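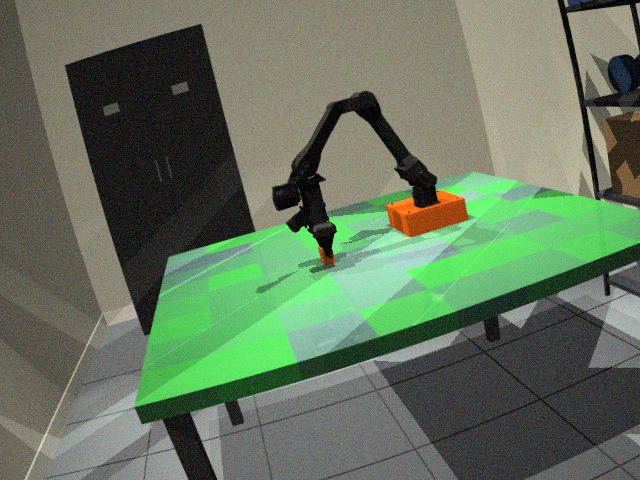
A tiled top in greens and pale grey, with a small orange piece on it.

Getting the church kitchen ready for Easter breakfast
January
By A. Ghoneim

We serve Easter breakfast in the hall between the early service and the main one, and the kitchen is small. These are the things I have written down over the years, tidied up a bit for whoever is on the rota.

Tea and coffee
Fill the urn the night before but don't switch it on. It takes 42 minutes to come to the boil from cold, so the first person through the door at 6.30 should put it on before taking their coat off. Descale it in Lent with citric acid, then boil and empty it twice. Coffee goes in the big flasks. Rinse them with hot water first and they will stay warm through the sermon.

Eggs
Hard-boiled eggs peel better if they are a week old, so buy them early. Start them in boiling water, give them ten minutes, then straight into the coldest water you can manage. If the children are dyeing them, add a spoonful of vinegar to each cup of colour and dry the eggs on a rack, as kitchen paper leaves marks. Anything that has been out on display for the egg hunt should not be eaten.

Hot cross buns
Split and butter them on Saturday evening, put them back together and wrap the trays in foil. They go into a low oven for 15 minutes. The left-hand oven runs hot – turn it down a notch and swap the trays halfway. We got through 31 trays last year, counting the ones that went home with people.

Candle wax
There is always wax on the cloths after the vigil. Let it go hard, scrape off what you can with a blunt knife, then lay brown paper over the mark and press with a warm iron, moving to a clean bit of paper each time. Coloured wax may leave a stain even so. Dab that with a little surgical spirit before washing, after trying it on the hem. For brass candlesticks, stand them in hot water from the tap and the wax will slide off. Don't put the weighted ones in the sink.

Lilies
Pull out the orange stamens as soon as the flowers open. If pollen gets on a white cloth, leave it dry and lift it with sticky tape. Rubbing it with a wet cloth sets it for good.

Clearing up
Cups first, then plates, then trays. Change the water more often than you think you need to. Tea towels go home with whoever has the lightest wash that week and should be back in the second drawer by the following Sunday.

The spare key to the store cupboard is on the hook behind the fridge.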